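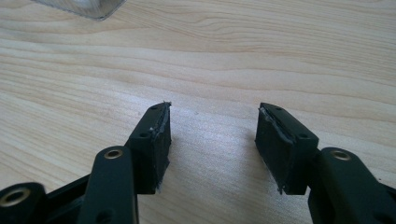 The two fingertips over the table, pads worn along the inner edge.

The budget was due to Bellosier before lunch, and she still had the line for pads blank.

She had written the rest in December, when everything was a guess. Grippers, 3. Spare links. Shipping from Alarcón. Under pads she had typed "as needed," and the finance office had sent it back with a yellow mark on it.

She held the gripper over the table and looked at the gray strip fraying down the left finger. The right one was lifting too. Wostico sold pads in packs of 20 for $219, or one at a time for more than she wanted to say out loud.

"How long does a set last?" her boss asked from the door.

"Depends who's holding it."

"They won't take that."

"I know."

He came over and pressed a thumb against the pad. A few white fibers stuck up near the tip. "Could we glue it?"

"We could. Then we'd be budgeting for glue."

He thought about the Aro, the newer model, and she could see him thinking about it. New fingers, new screws, none of the old spares would fit. She shook her head before he asked.

She typed 120 in the quantity box, took it out, and typed it again. Six packs. It was more than the travel line - more than the chairs, too.

"Put it in," he said.

She saved the file and went to find the screwdriver.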